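Galtdale Readers' Circle -- your questions answered

We get lots of messages from people thinking of joining us, and we love every one of them!
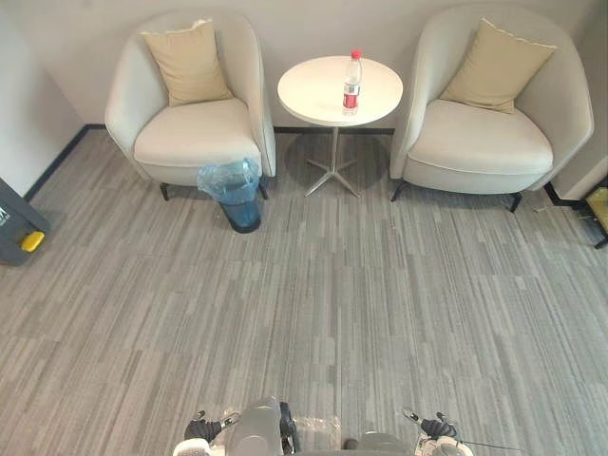 Most of you ask the same handful of things, so I've put the answers on one page. If yours is missing, send it to the usual address and I'll add it.

What is the Readers' Circle?

We're a book group that reads one book a month and meets to talk about it. We started with nine people and one shared copy of a very long Russian novel, and we've been going ever since. Some months everyone adores the book. Some months we argue until the lights go off (those are often the best ones).

Where do you meet?

The Galtdale group meets in the MacPherson Rooms, up the short flight of steps next to the chemist. There's a level entrance on the Plestlow Road side. Our sister group meets in Birnton, reads the same books a week later and is every bit as friendly.

When do meetings start and how long do they last?

Doors open at 7 and we start talking at quarter past. The book chat runs for 60 minutes, then it's tea and general nattering for another 30 if you'd like to stay. Plenty of people slip off after the first part to catch the Birnton bus.

Do I have to finish the book?

No! Please come anyway. We do talk about endings freely, though, so if you can't bear spoilers you might want to save that month for the second half of the evening. Last May fewer than half of us had finished and it was still a cracking discussion.

What sort of books do you read?

All sorts. Crime, family sagas, short stories, the odd bit of travel writing, and far more books in translation than we used to. That last part is down to Győző Szekeres, who talked us into a run of Hungarian novels and then brought poppy seed cake to go with them. I'd never have picked them up on my own and now I press them on everybody.

How long are the books?

We try to keep them manageable. The longest we've done so far was 486 pages, and we gave ourselves two months for it.

Who chooses?

Anyone can put a title in the hat -- it's a real hat, a green felt one. We draw three at each meeting and vote by show of hands. You can put the same title in as often as you like. Gergely Veres got his sea voyage book through on the fifth go and was very gracious about it.

Do I need to buy a copy?

Not at all. Borrow one, read it on a screen, listen to the audiobook while you're doing the ironing. We also have a swap shelf at each meeting, where you can leave a finished copy for the next person. Large print is sometimes on there too, so do ask.

Does it cost anything?

Your first visit is free. After that it's £2 an evening for the room and the biscuits.

I'm quite shy. Will I have to speak?

Only if you want to. We don't go round in turn, and one of our keenest members said hardly a word for her first few months. Now we can't stop her!

Can I bring a friend?

Yes please. Let us know beforehand if it's more than two so we can sort out chairs.

What about children?

The evening meetings are for over-16s. A Saturday group for younger readers is something we'd dearly like to start, and if you fancy running it, get in touch.

Page last updated 12/9/20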